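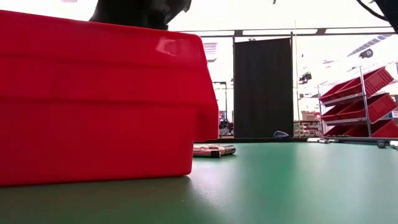 Red bin on the green work surface, batteries alongside.

4. Sorting small parts into bins

Sort batteries and small metal parts into separate bins before anything goes to the Stidow store. Use the red open-topped bins only.

4.1 Wipe the inside of each bin with a dry cloth and let it air for 30 minutes if it has been washed.
4.2 Stand the bins side by side at the far edge of the green surface, open tops towards you.
4.3 Put batteries in a bin of their own. Check each one for leaks or swelling first.
4.4 Put sockets, fittings and similar metal parts in another bin.
4.5 Stop filling at 200 pieces, or when the parts reach the rim – whichever comes first.

CAUTION: Do not mix loose batteries with metal parts. Contact across the terminals can cause a short circuit and fire.

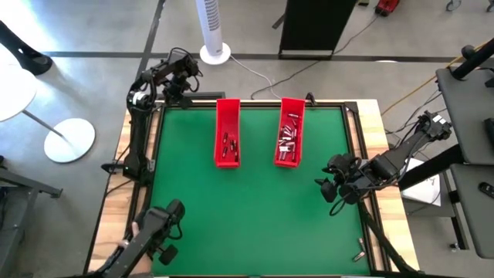

Kirkance Site | Parts and Stores Department

4.6 Look over the mat and the wooden edges of the table for stray pieces. Return each to the correct bin.
4.7 Fill in a Pirnix label (form 613) and fix it to the long side of the bin, below the rim.
4.8 Carry bins one at a time, with both hands under the base. Do not lift by the rim.

Note: Bins with split rims go back to Stores – do not tape them.

Note: Leaking batteries are not sorted. Follow section 7 and ring extension 83.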